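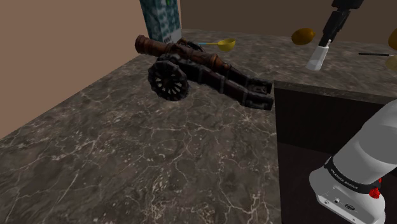
Jisard Soft Fingertip Set for Parallel Grippers

Sold as a pair. Ships with two mounting screws per finger and a spare pad.

Grendia lists this set as "universal." We'd drop that word. It fits the parallel grippers we stock once you use the right adapter plate (sold separately, see below), and it does better than hard fingers on small rounded things. Past that, the claims on the box get thin.

Danai Triantafyllou ran the set against the plain Aubert fingers in simulation first, on a counter layout with fruit, a spoon and a model cannon. The pads held the fruit at lower force settings than the Aubert fingers needed. On the spoon handle the two sets came out even. On the cannon neither did well — grabbing the barrel is easy enough, but keeping it level is another matter, and softer pads let it swing more.

Keep in mind that simulated contact flatters soft materials. We would not buy 100 of these on the strength of a rendered counter, and we don't think you should either.

Pad life: the maker says 2000 cycles. Our own bench count stopped at 1000 with the corners already rounding over, so order spares.

Works with: Lolormont adapter plate, sizes 1 and 2
Does not work with: suction mounts
Returns: unopened sets only

If you mostly pick boxes, stay with the Aubert fingers. They cost less and the pads don't wear out.

Page last checked 25 April 2024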